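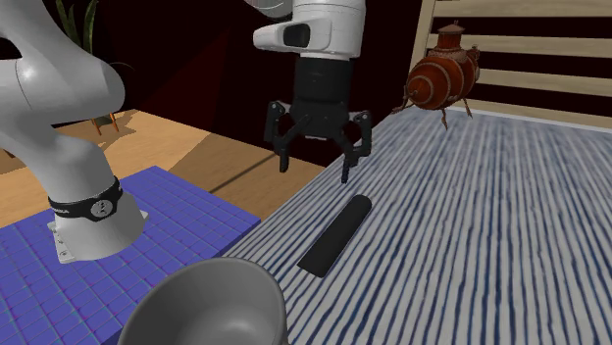

Lokton Surface Design is hiring a Pattern and Colorway Technician for its contract textiles and tile group in Osden. The technician prepares repeat patterns for woven stripe fabrics and glazed wall tile, matches color across the two materials, and releases production files to the mill and the kiln. Blue remains the largest color family in the catalog, and most customer requests pair a blue tile with a blue and white stripe, so the ability to judge small differences between blues under standard lighting is required. The position is full time and reports to Yuk-lan Lam, Technical Design Manager.

Home Products Samples Careers Contact

Search this site Enter keyword Go

Duties

– Build and check stripe repeats from designer artwork, including selvage allowance and warp color order.
– Take spectrophotometer readings from incoming yarn lots and fired tile, and log any reading outside tolerance.
– Maintain the color library, which now holds 1,344 approved standards. Faded or damaged standards are replaced from retained stock.
– Prepare sample cards for the Cleneck and Pan ranges.
– Answer technical questions from the mill on yarn substitutions – in writing, with the lot number quoted.

Requirements

Two-year degree or certificate in textiles, ceramics, printing or a related field, or 4 years of work in a color-critical production setting. Working knowledge of one repeat-design program. Normal color vision, confirmed by a hue test at the second interview. Experience with reactive dyes is useful but is not required for this grade.

Conditions

The work is done on site. Standard shift is 8 hours with a paid break. The technician will spend part of each month at the Cleneck mill, and travel between sites is reimbursed. New hires receive 25 days of paid leave per year. The first six months are probationary.

How to apply

Send a resume and a short cover letter to Fung-ping Tu, Human Resources, at the Osden office. Include one example of a repeat you have prepared, printed at full scale with the repeat dimensions marked. Digital files alone will not be reviewed. Printed work is returned on request.

Applications close at the end of December 2024. First interviews will be held in January at Osden. Applicants called for a second interview should allow a half day for the hue test and a practical exercise in matching yarn to tile.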